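Storing a soft folding bowl without it going sticky or losing its shape

Posted in Kitchen and Storage
4 replies hidden, 3 shown

Iqra Niazi
I have a small kitchen with one decent cupboard, so last May I replaced most of my mixing bowls with the soft folding kind. I have 2 large ones and a small one. They have been fine for dough and salad, but I am having trouble with how to put them away.

The large ones have started to hold a crease where I fold them. When I open one up it leans to one side and does not sit flat until I have pushed it around for a while. They also feel tacky on the outside, even after washing. I keep them folded in half under the work table, next to the cleaning cloths, with a baking tray on top to keep them down.

Should I be storing them open? I do not really have the room. And is there a way to get rid of the tacky feeling, or do I need to buy new ones? They are marked Skustari on the bottom if that makes a difference.

Yayra Akolgo
Just buy metal ones. They stack and they last. I had soft ones and gave them away.

Zuweira Sulemana
The tacky feeling is usually a film of oil and detergent. Soft bowls pick up fat from dough and dressings, and ordinary dish soap used in small amounts does not take all of it off. Do this:

Fill the sink with water as hot as your hands can stand in gloves.
Add a good squirt of plain dish soap, no lotion type.
Leave the bowls in for 22 minutes or until the water cools.
Rub them all over with a paste of baking soda and water, inside and out, and get into the fold.
Rinse well and let them air dry upside down on a rack. Do not dry them with a towel that has been through the dryer with fabric softener.

If they are still tacky after two rounds of that, the material itself may be breaking down and I would stop using them for food.

On the shape, take the baking tray off. Weight on a fold is what sets the crease. Mine go in loosely curled, standing on edge between the cutting boards, and I turn them so the bend is never in the same place. To get an existing crease out, put the bowl over an upturned pot that fits it, pour hot water over the fold, and leave it there overnight.

I would also move them away from the cloths. Lint sticks to this kind of surface very easily and then you are washing them before you use them as well as after.

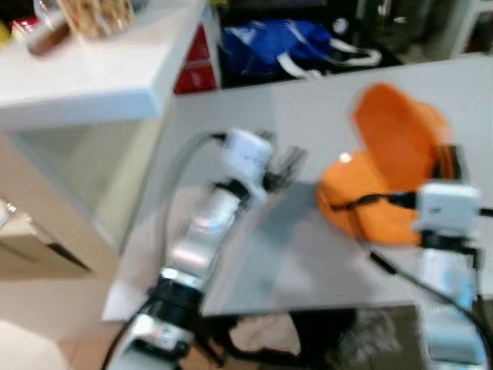
Posted by Irfan Shaikh, 16 January 2025

A curve like the one in the orange piece is fine for a soft bowl or bag. What you want to avoid is a hard flat fold with something heavy on it. I agree with Zuweira on that part.

I do not agree on the baking soda. It worked on one of mine and left the other one dull, so try it on the underside first. White vinegar and water, half and half, did the same job for me without the rubbing.

If you have a bit of wall free, put up a hook. Most of these bowls have a lip you can clip, and they hang close to the wall – mine take up less space than a frying pan. I have had one hanging that way for 11 months and it still opens flat.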